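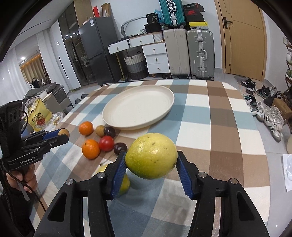
Ground Rules for the Fruit Table

Features > Automation > Working Practice

September — By the features desk

A mango is a poor test of strength and a good test of manners. Squeeze it too hard and the skin marks. Hold it too lightly and it drops. The people who write working rules for hand-held grippers at Flornach settled on fruit early for that reason, and their guide has now reached 30 pages.

Most of it is dull, as good practice tends to be. An operator checks the finger pads before each session and wipes them between fruits. The fingers close until the fruit is held, then stop. Large fruit is taken across its widest part, and small fruit with the tips.

Two-handed work gets its own chapter. When both grippers are over the table, they should not cross. Each reaches for what is on its own side, and the plate goes where both can get to it. Cables are led away from the plate, so that nothing drags through the produce.

The guide says little about the room. Plostard, which runs sessions in homes around Mernville, argued that this was a mistake. Its own sheet asks operators to leave a home the way they found it — shoes by the door, suitcases stacked, bags on the floor — as long as there is clear space to stand. A tablecloth stays on, creases and all.

The two groups still differ over bad takes. Flornach wants a dropped fruit kept in the record and labeled. Plostard used to throw such takes out. In a trial of 905 recordings under the Flornach rule, 184 contained at least one drop, and Plostard has since agreed to keep them for a year.

Damaged fruit is another matter. Both guides say to replace it before the next take and write down the change.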